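4.2 False completion of the lift stage

The most frequent fault in the Clamau cell was a lift that the controller reported as complete while the towel was still folded. The arm did not stop, no error was raised, and the next stage began with the cloth in the wrong state. We refer to this fault as false completion. It was first noted by Rhys Ormsby during the March runs, when the event log listed a series of finished lifts for a towel that had stayed folded through all of them. The log was correct about everything it measured. It had no entry for the number of layers between the fingers.

The lift stage starts from a towel folded lengthwise and laid flat on the table. The planner, Feltar, selects a grasp point near one end of the strip, moves the open fingers above it, and lowers them until one finger is on either side of the end to be taken. The fingers close, the arm rises to a fixed height, and the lift check is run. If the check passes, the arm carries the held end sideways to open the fold. All positions are given in the table frame, and the height of the table surface is measured once at the start of each session. 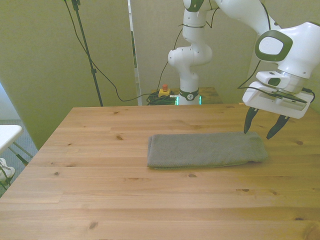
What does the lift check measure?

It measures the gap between the fingers and the height of the wrist, and it passes when the gap stays above the empty-grasp value for 300 ms after the arm has reached its target height.

A check of this kind was taken over from earlier work with boxes and bottles, where it is adequate. A rigid object between the fingers keeps them apart, and if the wrist is high the object is high as well. Neither statement carries over to cloth. One layer of terry and several layers of terry both hold the fingers open, and the pile compresses under load, so the two cases overlap in the measured gap. The height of the wrist fixes only the height of the held part. The rest of the towel can stay on the table, folded as before, without any change in the two signals used.

We first tried to separate the cases by finger gap alone. The threshold was set to 6 mm on the basis of hand-placed grasps and then applied to automatic ones. The result was poor. Grasps near a hem gave a large gap with a single layer, and grasps taken at a slant gave a small gap with more than one. Raising the closing force made the gap more repeatable but also pressed the layers together, and they then rose as one piece more often than before. The force was returned to its original value for all trials reported in this paper.

The position of the grasp had a larger effect. When the fingers came down on the rounded end of the strip, where the cloth is doubled over, they tended to take the whole fold. At a corner they sometimes took a single layer and sometimes did not, depending on how flat the corner lay. Feltar scores candidate points by their distance from the outline of the towel and has no term for the edge of a single layer. A corner and a rounded fold at the same distance from the outline receive the same score.

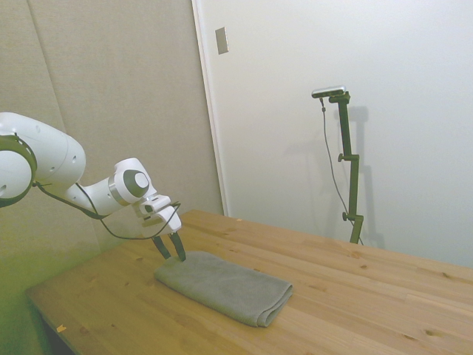
4.3 Effect on the following stages

A false completion is not dangerous during the lift. The speed is low, the load is small, and the cloth does not restrict the arm. The difficulty comes afterward, when the sideways motion is planned for a towel that is assumed to hang free. If the lower part is still on the table, the motion drags it. The dragged part can slide, turn, or remain in place while the held part is drawn taut, and the controller sees each of these as a slow rise in force at the wrist.

In the first version of the program this rise was treated as friction and allowed for. The limit for a protective stop was far above it and was reached only when the towel caught on the edge of the table. Two faults therefore had to occur together before the arm stopped, and the log recorded only the second. Brodie Cartwright, who reviewed the stops for the safety file, at first assigned them to the edge of the table. A strip of smooth tape placed along the edge removed most of the stops and had no effect on the false completions.

We recommend that the order of the review be reversed in similar cells. A stop should be traced back to the last stage that reported success, and that report should be checked against video before any change is made to the hardware. Had this been done in March, the tape would not have been fitted and the fault in the lift check would have been found sooner.

The state of most interest is the one in which one end is raised and the rest of the towel lies on the wood as a flap. It satisfies both conditions of the lift check. From the wrist it is also hard to tell apart from a free-hanging towel, as the column of cloth below the gripper hides much of what lies beneath it.

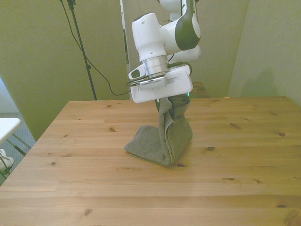
Figure 6. Towel held up by one end, with a flat flap remaining on the tabletop.

4.4 Count of events and revised check

All lifts were labeled by hand from the fixed views. Of 1127 lifts that passed the original check, 408 were labeled as false completions. The label was given when any folded part of the towel was still resting on the table at the end of the waiting period. Labels were assigned without access to the force record, and doubtful cases were settled by a second viewing from another side — the views disagreed mainly when the hanging part stood between the camera and the fold.

The revised check adds a test on the outline of the towel at table level. After the arm reaches its target height, the fixed views are compared with an image of the bare table, and the area still covered by cloth is estimated. If that area is larger than expected for a free-hanging towel, the lift is marked as incomplete and the sideways motion is blocked. The arm then lowers the towel at reduced speed, opens the fingers, and requests a new grasp point. After a second failure at the same end, the cell waits for an operator.

Two limits of this check should be stated. It depends on the views from the side, and a single view is not sufficient when the arm or the cloth covers the fold. It also cannot separate a towel that is still folded from one that has opened but is too long for the lift height, as both leave cloth on the table. For the towels in the Sesley set, the second case was avoided by raising the target height. Larger items would require a different rule, and we have not tested one.

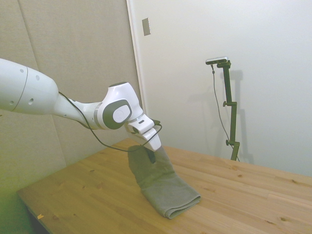

Figure 7. Side view of a raised towel; the lower portion rests on the table as a folded rectangle.

The original check is kept in the program as a first test for an empty grasp, a task for which it remains reliable. Its message in the log was changed from "lift complete" to "object held". The cell at Gilchrist has run with both tests since October 11, 2020, and the limit for a protective stop during the sideways motion was lowered on the same date.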